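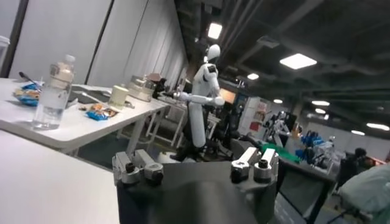
Re: Valve oil and slow third slide
From: Reshma Radebe
Date: Sat 6 April

Xolani Steyn wrote:
> The second valve on my student cornet still sticks on the way up. I have
> oiled it twice this week with the Grilby light oil and it is fine for
> one rehearsal, then slow again. The third slide is stiff too. Do I need
> heavier oil, or is it time for new springs?

Leave the springs alone for now. Heavier oil will make a tight valve slower - it is meant for worn horns with loose valves.

Wash the valve and the casing first. Lukewarm water, a drop of dish soap, and a lint-free cloth on a rod. Old oil and new oil of different makes can turn to gum when they mix, so get all of it out before you put more in. Then swap the second spring with the first. If the trouble moves to the first valve, the spring is weak. If it stays put, look for a small dent in the casing, and don't try to sand the valve to fit.

The slide is a separate matter. Pull it, wipe both legs clean, and put slide grease on one leg at a time, turning it as it goes in. Valve oil is too thin there and washes the grease down into the valves.

Gradstead will check a casing while you wait. Lindiwe Mabaso had hers done there in June, and the dent was too small to see without a light.

Reshma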